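Laundry Attendant, Robot-Assisted Line (2 openings)
Reltell Laundry Services, Fuvthorpe site

Reltell washes children's clothing and linens for daycares and family shelters. In July we started using robot arms to load and unload the front-loading washers on the day shift. The bending and reaching that used to fill most of a shift is now a smaller part of it. Sorting, stain checks and folding are still done by hand, and attendants now also look after the arms.
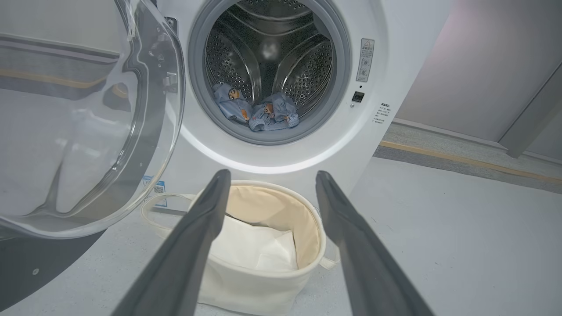 You will:
Sort incoming bags by wash program and check pockets
Set baskets in place and start each loading run
Clear a stopped arm and restart it, or call the technician
Check door gaskets and drums for small items left behind
Fold, pack and label finished orders

No robot experience needed. Training is 16 paid hours with Adelmo Gatti, our line lead. Laundry or housekeeping work is a plus. You should be comfortable on your feet and willing to write up faults clearly – the notes go straight to the people who adjust the arms.

Current attendants kept their positions and pay grade when the arms came in. These openings are additional.

Apply by Tue 30 October to Hefin Mathias, Site Manager, or leave an application at the front desk.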